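Ticket 826 — tissue snagging in the little oak shelf
Status: open, waiting on reply
Product: Skevel shelf unit, light oak colour
Opened by: Thaddeus Kincaid

Hi there, me again (I wrote in March about the missing feet, all sorted, thanks!). New problem. I keep small bits and pieces in this shelf, and anything soft I put in there snags. Tissues are the worst for it. I wrap the little packets in them so they don't get scuffed, and half the time the paper comes back out in tatters — really annoying when you've just folded it neatly.

I had a look up close, right in the corner where the side panel meets the wide inner surface. The packet is mostly hidden under the tissue but you can get an idea of the paper. 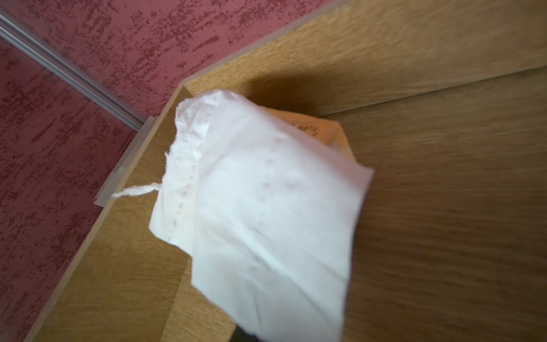
Torn and frayed along one side, with a thin twisted strand trailing off

The other long side is nice and straight, so I don't think it's just cheap tissue. It's the quilted kind and it holds up fine everywhere else in the house.

What I've tried so far:
— ran a bit of 2000 grit over the inside corner, very lightly
— wiped it down and left it overnight
— swapped to another brand of tissue (no change, still catching)

Reply from Ezekiel Bellamy, Trononby support, 4 pm
Thanks Thaddeus, good notes. Could you tell us which compartment it is, and send a photo of the whole unit so we can see the shape of the side panels? There were two versions.

Reply from Thaddeus Kincaid
No worries! Mine has the curved sides up top, then the middle compartment, then the one at floor level. The bottom one is what I use most and it's where I'd look first, but I'll test the middle one tonight as well.
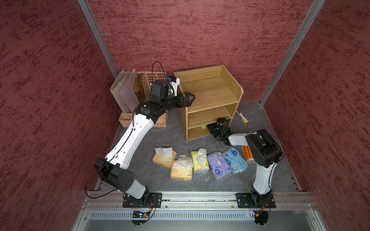
Whole unit, small yellowish object in the bottom compartment

The desk organizer over to the left gives me no trouble at all, by the way. If you can post me a replacement side panel I'm happy to fit it myself, I've still got the hex key.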